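3.2 Garment Retention and Reasons for Disposal

Work on clothing use has tended to treat the end of a garment's life as a single event, such as a donation or a trip to the trash.

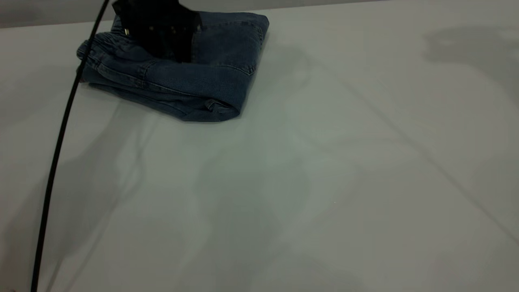
Interview data from the Desow household survey point to a longer process. Respondents described garments moving from regular wear to occasional wear, then to storage, and often back again before any decision was made. Of the 1258 items recorded in the wardrobe diaries, 35 percent had changed status at least once during the study period.

Denim was kept longer than any other category. Figure 4 shows folded dark blue jeans, the garment type most often listed as "kept but not worn." Respondents gave poor fit as the main reason for setting jeans aside, yet many expected to wear them again. Physical damage was mentioned less often, and small tears at the knee were rarely seen as grounds for disposal.

Figure 4. Folded dark blue denim jeans.

These results differ in part from those of Tomaszewski, whose account of wardrobe turnover gives greater weight to price. In our sample, purchase price had a weak link to length of retention once age of garment was taken into account. Storage space had a stronger effect – households in the Pramura district, where closets are small, passed on unworn items 23 percent sooner than those in Plulora.

Two limits should be noted. The diaries relied on self-reporting, and entries became shorter toward September. In addition, garments shared between household members were assigned to one person only, which may understate how often they were worn. Section 3.3 considers repair, with separate results for hems, zippers and seams.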